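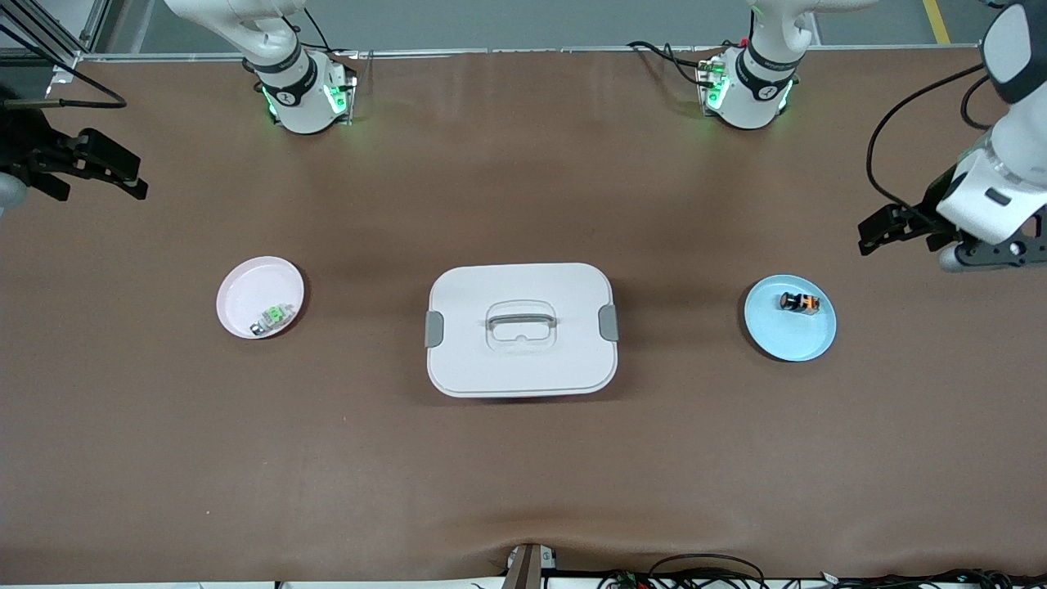
Geraghty is pleased to open its bimanual evaluation service to outside teams this July. Over the next few posts we will set out what the service includes, how a session is run and what a client receives at the end. (1/6)

Each booking covers a two-arm cell with parallel-jaw grippers, a wrist camera view and an overhead view. Clients supply a trained policy or a set of scripted motions. Our staff in Milport handle the setup, the resets and the recording. (2/6)

The first task in the catalog is storage and sorting with a latched container. The items are two plates, small battery-sized objects and a lidded box with a carrying handle and a clip on each side. The arms must release both clips, lift the lid, place the small objects inside and close the box again. (3/6)

Latches are a demanding test. A gripper that manages a simple pick and place may still push the box across the table when it works on a clip. For this reason we score each clip separately, and a lid that is resting in place but not locked is recorded as a partial result. (4/6)

A standard session consists of 60 attempts. Start positions are varied according to a written plan that the client receives in advance. The report lists every attempt, including those stopped by an operator - no attempt is removed from the totals. Please quote catalog number 2202 when you write to us. (5/6)

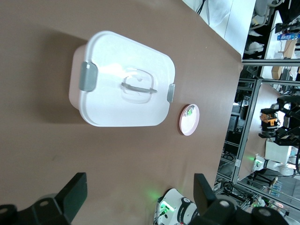
Manju Joshi asks whether the wrist recordings are handed over in full or only as selected clips, as her team in Plasov would want to retrain on the failures. The recordings are delivered in full, with the joint data for both arms on the same clock. Clients may use them for training without a further fee.

Requests for other containers are welcome, provided the item reaches us seven days before the session. Questions about scheduling may be sent to Daithí Fitzgerald at the Milport office. (6/6)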